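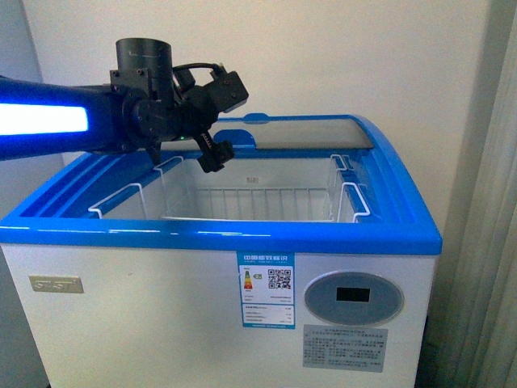
Long audio lecture courses are the best way I know to learn history, and I'll say so to anyone who stands still long enough! I'm on my third trip through the Viltmont series on the medieval salt trade, 35 lectures on who dug it, who taxed it and who got rich. It has changed how I look at perfectly ordinary things. Take a chest freezer against a plain wall: before anyone had one, keeping food through the winter meant salt, and salt meant roads, tolls and now and then a small war.

People tell me a book is faster. Sure it is! But a good lecturer wanders a little, goes back, says the important name again (I need that), and lets you hear which part of the story they love. Nkrumah Frimpong, who reads the Preda course on river ports, gets so worked up over a harbor toll that I once walked right past my own street.
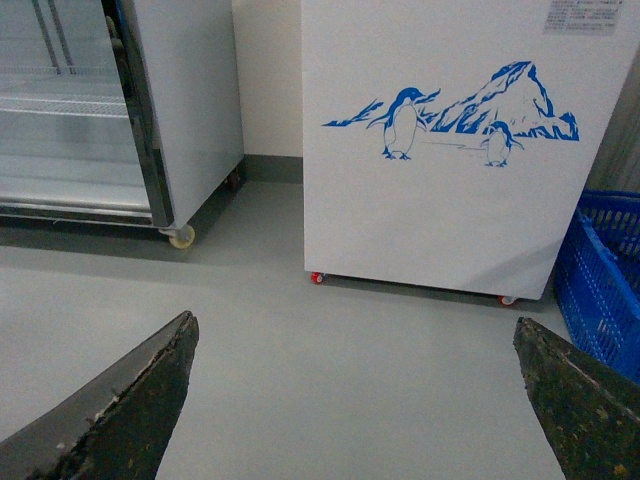 Gripper fingers over a pale gray floor.

My one real complaint is with abridgments. Astel put out a short version of its canal history last October, and it kept the kings and dropped the lock keepers. Why would you do that? The lock keepers were the whole fun of it, with their account books and their feuds over water levels,

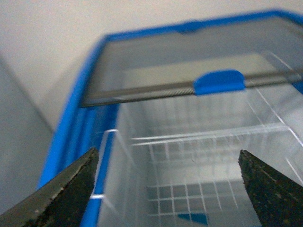
and without them you get a string of dates that could belong to any canal anywhere. Give me the long version every time, even the slow lecture 3 with all the clay in it. I've listened to that one twice and I'd happily go again.
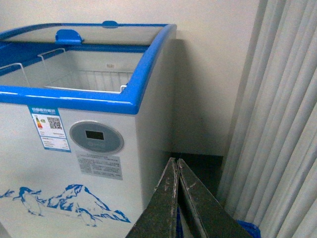

Where should a beginner start?

Pick a narrow subject over a grand survey. The Cloltalthorpe course on market towns covers 1,000 years, but it stays in 2 towns the whole way through, and by the end you know the streets.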